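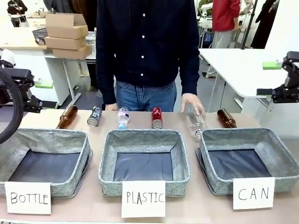 By Ronja Tangen | Kids' Corner | Print this page | E-mail to a friend

Home | Stories | Try It | Ask Us | Grown-Ups

Sorting Bottles and Cans: What Goes Where?

Do you have a pile of empties at your house? We always do! They end up by the back door, and then somebody kicks one over in the dark and it rolls all the way to the stairs. So let's talk about sorting them, because I think it's kind of fun (my brother Joar does not agree, but he's 15 and doesn't think anything is fun).

Look at the three gray baskets. Each one has a card on the front with a word in big black letters: BOTTLE, PLASTIC, CAN. Behind them is a row of things lying on their sides, waiting to go in. Before you read any more, pick a basket for each one. I'll wait.

Done? Okay!

The two cans are easy. One is red and one is dark blue and silver, but color doesn't matter one bit. They're both aluminum, so they both go in CAN. Aluminum is a light, shiny metal, and a recycling plant can melt it and roll it out flat and turn it into new cans. Then those cans can be melted too! You can keep going like that over and over.

Now the tricky part. The brown ones are bottles, and the clear ones are bottles too. So why don't they all go in BOTTLE? This is where you have to think about what a thing is made of. The brown bottles are glass. The clear ones are plastic, and plastic has its own basket. So on this table BOTTLE means glass bottles. If I made the cards I might write GLASS, but lots of people say bottle when they mean the glass kind, and once you know, you know.

And what about that light blue cap on the small bottle? Caps are plastic too, but some towns want them left on and some want them off. Ask a grown-up to look up the rule where you live. In our town they stay on.

Why can't we just throw everything in together? Well, glass and plastic and metal all melt at different temperatures. Aluminum needs a lot more heat than plastic does, and glass needs even more than that. If you melted them in one big pot you'd get a smelly lump that isn't good for making anything. Some towns do let you put it all in one bin, and then there are big machines with magnets and fans and screens that pull it apart later. At home, hands work fine - just not for broken glass! If you find a chipped bottle, leave it alone and go get a grown-up.

Want to try it? You need three boxes or baskets, three cards and a marker. Write your words nice and big. Then get some empties, rinse them out and let them drip for a bit (old juice gets really sticky, and ants LOVE it). Lay everything in a row behind your boxes and start sorting. You can time yourself if you like. My best is 20 seconds, but I dropped a can and had to chase it.

My friend Nazmiye asked me what to do with a jam jar. It's glass, so it goes with the glass bottles, and the metal lid comes off first. She also asked about a milk carton, and that one has me stuck - it's mostly paper with a thin plastic layer, so it doesn't fit any of the three. Maybe you need a fourth box! What would you write on the card?

Print this page | E-mail to a friend

Contact | Copyright Kids' Corner | Back to top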